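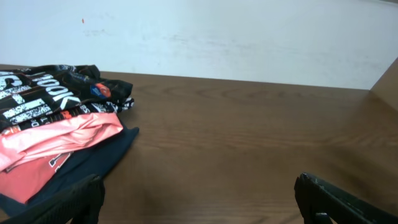 How to fold and stack sports clothes so the pile stays up

Written by Boglárka Fülöp, updated 2023-12-28

Slick fabric is harder to fold than cotton. It slides, it won't hold a crease, and a tall stack of it leans over by the next morning. A table works better than a bed for this, as you need a hard surface to press against.

1. Shake each piece out and lay it flat, print side down. Smooth it from the middle toward the edges with your palm.

2. For shirts, fold both sides in, then bring the hem up to the collar. Press for a few seconds.

3. For shorts, lay one leg over the other and tuck the crotch point in so you have a straight edge. Fold from the waistband down.

4. Build the stack with matte fabric at the bottom and shiny fabric above it. The matte piece grips the table — the shiny one will slide if it goes first.

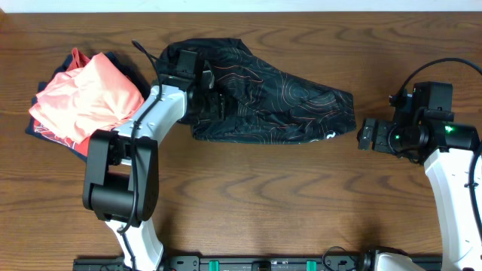
Pink on top of navy, with a black patterned piece laid out next to them.

5. Stop at four pieces per stack. Start a second one if you have more.

Don't iron over printed letters or logos. If a print feels tacky, put a sheet of baking paper between it and the next piece.

A load of 20 pieces takes me roughly half an hour.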